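Pleta Investment Club: Questions We Get

Is this a fund?
No. Pleta is a club of people who each own their own brokerage account and like to argue about stocks in company. We don't pool money, we don't hold your money, and we would rather not know your password.

Do I need to know anything before I join?
You should know what a share is and be able to read a company's annual report without moving your lips too much. Members who can't yet do the second part are paired with Amparo Nina, who teaches the September starter course and has a high tolerance for the word "EBITDA" being pronounced as a sneeze.

How much do I need to invest?
There's no minimum. Dues are $15 a month, and they cover the data subscription and the coffee. If you have $3,000 to your name and a credit card balance of $4,000, please pay the card. You'll beat most of us on returns that year.

What kind of stocks do you look at?
Mostly smaller dividend payers, the dull ones with a long record of mailing checks. Gunhild Arnardóttir keeps the watch list, capped at 20 names. To add one, you have to talk her into dropping another, and she has been attached to a certain maker of drainage pipe for longer than some members have been married.

Will you tell me what to buy?
No. We'll tell you what we bought and why, usually at length, and later we'll tell you what went wrong. None of it is advice. If you need advice, hire somebody who is licensed to give it and ask how they get paid.

What happens at a meeting?
One member presents a company for 15 minutes. Then everyone else tries to take it apart. We look at debt first, then cash flow, then whether the dividend is being paid out of profits or out of hope. Meetings start at 6:30 p.m. and end when the discussion turns to gold.
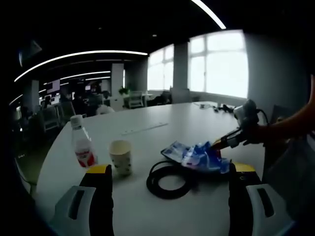

The oval table, with a bottle on it.

Can I present a stock I already own?
Yes, but say so at the start. Owning it makes you informed and also slightly unhinged, and the rest of us need to adjust for that. The same goes for a company you work for, with one addition: if you know something the public doesn't, keep it to yourself. We like you, but we aren't going to court with you.

What is the Cárdenas rule?
If the price falls by a third, you have to write down whether you'd buy it today. One page, by hand if possible. It's named after the member who held on to a shoe retailer all the way to zero and then proposed the rule himself.

Do you cover crypto, options or penny stocks?
There's a separate email list for those called Wivik. It's lively. Posts there tend to come in bursts, followed by long silences.

And what is Dadness?
A thread on our message board for parents setting up accounts for their kids. It began as a serious exchange about custodial accounts and is now half that and half puns about bonds. Mothers post there too, and their puns are worse.

How has the club done against the index?
Some members have beaten it. More have not. We ask people to track their results after fees and taxes, and we've noticed that attendance dips when the spreadsheet is due.

How do I leave?
Stop paying dues. We'll send one email to check that you meant it. The watch list access goes off at the end of that month.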